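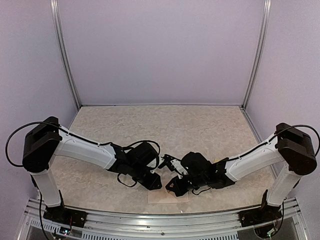 Slide 1. Worktop with marble-like pattern, pale lavender-grey panels on three sides.

Start with the surface, since people will be looking at it anyway. Beige and light tan, irregular veins, mottled patches. Ask the room who would put it in their own workshop. Wait for hands.

Main point: pattern under your work matters more than most fit-out plans allow. A small pale part on a veined top is easy to lose. A dark one shows up well. When we fitted out the Savwood unit we tried 6 surface samples before anyone thought to put real parts on them.

Then the panels. Back and both sides in the same muted colour, faintly grainy. Plain walls keep the eye on the table. Mention the Fillorach benches, where we used white gloss and had complaints about glare by June.

Posts: silver aluminium, grooved along their length, at the rear corners. Say why I like grooved posts. You can add a shelf or a lamp later without drilling. Keep this short, it always runs over.

Costs. The Lumanlan refit came to 235 pounds a bench for panels and top, posts not included. Took two of us 8 days. Don't get drawn into supplier prices, refer them to the handout.

If asked about cleaning: damp cloth, mild soap, nothing gritty. Trinditz used scouring pads and had to replace the lot.

Should be 30 minutes in by now. Break for tea, then samples on the side table.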